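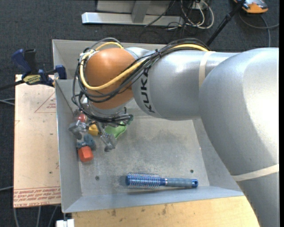 4.2 Running a clutter clearing trial

A clearing trial measures how many objects the Risier grasp planner can remove from the bin before it runs out of candidates or reaches the attempt limit. The results in Section 6 come from 1,366 grasp attempts recorded this way. Objects may be placed in a tight group or apart from it, like the blue hairbrush near the front wall with its handle pointing right, and the planner treats both cases the same. Keep the bin clamped at the rim during all trials. If the clamp has been loosened, repeat the bin calibration in Section 3 before you go on.

Before you start

The arm controller must be in automatic mode and the Sustholm logging service must be running. Check that no old trial is open in the log window.

Steps

1. Draw an object list with the command draw_set. Use the list as given, even if it repeats a set from an earlier trial.

2. Put the objects in a box, shake it, and empty it into the bin. Do not rearrange them by hand.

3. Close the cell gate and press Reset.

4. Select Capture. The planner builds a depth map of the bin and samples 500 grasp candidates. This takes some 2 seconds.

5. Look over the top candidate on the screen. The approach line should end inside the bin outline. If it crosses a wall, select Reject and capture again.

6. Select Execute. The arm moves to the pre-grasp pose, lowers, closes the fingers, and lifts.

7. Mark the attempt as Success, Drop, or Miss. Count a grasp as a success only if the object is still held at the drop-off pose.

8. Repeat steps 4 through 7 until the bin is clear or the planner reports No candidates.

9. Select End Trial and wait for the log to close.

CAUTION: Stay outside the gate while the arm is enabled. Press Stop before reaching into the bin.

CAUTION: Check the cable loops at the wrist for slack before the first trial of a session. Large wrist turns can pull them tight.

Note: If two objects come up together, mark Success and enter both item numbers. The Zieliński score counts this as one attempt.

Note: Trials recorded with Ovonico firmware from before March use the old finger force scale. Convert them with rescale_force before combining logs.

4.3 Exporting trial logs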